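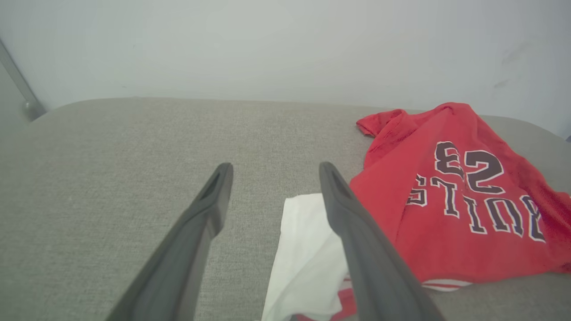 12 Aug 2022

Up before the alarm. Logged the rain gauge first: 19 mm overnight, nearly all of it before midnight going by the trace. The ground on the east side of the house took it without ponding, so the French drain is still doing its work.

Main job of the day was the well pump. Pressure has been falling off during long draws since February and I have put up with it by not running the washing machine and the hose at the same time. The gauge at the tank read 38 psi at rest this morning. Cut-in is set at 30 and cut-out at 50. With the kitchen tap open the needle dropped to 30 quickly, the pump started, and it took far too short a time to get back to 50. Short cycling, then. Turned off the breaker, drained the tank and put a tire gauge on the air valve. It read 19 psi. It should be two below cut-in, so 28.

Pumped it up with the compressor and left it standing for an hour with the drain open to see if it would hold. It did, near enough that I would not trust the tire gauge to tell the difference. No water at the valve, so the bladder is probably sound. Refilled, bled the line at the utility sink, turned the breaker back on. The cycle is now much longer with the same tap at the same opening. I should have timed it before I drained the tank and I didn't, so there is no proper before figure to write down.

The Swanson switch on the pressure line is another matter. Contacts are pitted on one side. I dressed them with a point file, breaker off, and put the cover back, but that is good for a few months at most. Ordered a replacement from Besach, part number ending 419, same range. Their site lists two versions, one with a low-pressure cutoff lever and one without. Took the one without. The lever type locks out whenever the power drops and then somebody has to go down to the crawl space and hold it over by hand.

Pádraig Ó Gríofa called late morning about the water test. His results came back from Fladum with iron slightly over and hardness high, much as mine were. He is leaning toward a softener with a bypass for the outside taps. I told him to get the sediment filter right first and measure again after a month. He wanted to know what micron rating I use. Five, after a 20 at the house inlet. I used to run the five alone and it clogged in weeks.

Changed the 20 while the system was down anyway. The old cartridge was orange all the way through, with fine grit in the bottom of the housing. Greased the O-ring with silicone, seated it, closed the housing hand tight and then a quarter turn with the wrench. Slight weep at first pressure. Opened it again, found a hair of grit in the groove, wiped it out and closed it. Dry when I looked at lunch and dry at six.

Meter reading at noon was 2824, in units of 100 gallons. I have started writing these on the inside of the cabinet door as well as in here, so that whoever is in the house can see them. The pump is past the age given in the Gikutard manual for a first inspection. Pulling it means the tripod and a second pair of hands, and the drop pipe is heavy when full. It can wait until the switch is in and I have a few weeks of clean cycle times. If those hold steady I will leave it in the ground another year.

Afternoon went to paperwork. Found the original well log in the wrong folder, filed with the septic permits. It gives the casing depth and the static level on the day it was drilled, but the yield test box is blank. Scanned it and put the paper copy with the pump manual. The savings line for the well stands at 2000 dollars, enough for a pump and wire – not for a new drop pipe as well, if the old one turns out to be bad at the couplings.

Sore knees from the crawl space. Should buy a proper kneeling pad and a second work light with a hook, the present one keeps sliding off the joist.

For tomorrow: time three full pump cycles at the kitchen tap, fully open, and write them on the cabinet door. Check the air valve cap for leaks with soapy water. Return Pádraig's pipe wrench. Call Besach if there is no shipping notice by noon.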